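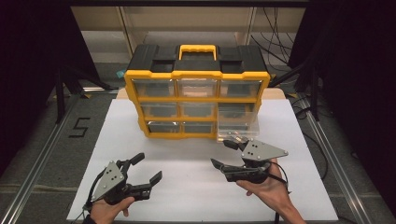
How to Sort a Jar of Mixed Screws

Most garages have a jar or coffee can full of leftover screws. Sorting it takes one evening, and you will stop buying screws you already own.

What you need: an old bedsheet, a ruler, a magnet, a few muffin tins, and something with drawers to keep it all in.

1. Spread the sheet on a table and tip out the jar. If you have more than 1,000 pieces, do it in two batches.

2. Run the magnet over the pile. Brass and aluminum stay behind. So does some stainless. 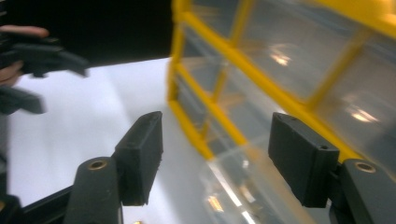
Photo: Tamara Lazăr

3. Throw out anything rusted, bent or stripped.

4. Split what is left by type: wood screws, machine screws, drywall screws, nuts, washers. Don't measure yet.

5. Now go by length. Flat heads are measured from the top of the head, round and pan heads from underneath it. For machine screws, try a known nut to find the thread -- never force it.

6. Fill the drawers, smallest sizes at the top. Leave one for odd pieces and empty it every February.

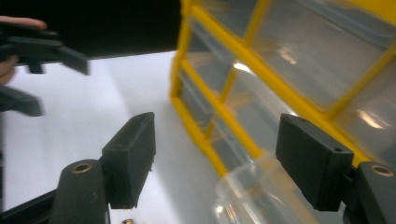

Yellow organizer with clear drawers

7. Label each drawer with type, size and length. A #6 and a #8 look the same at a glance, so write the number large.

Posted Sunday, July 8, 2018 by Traian Chiriac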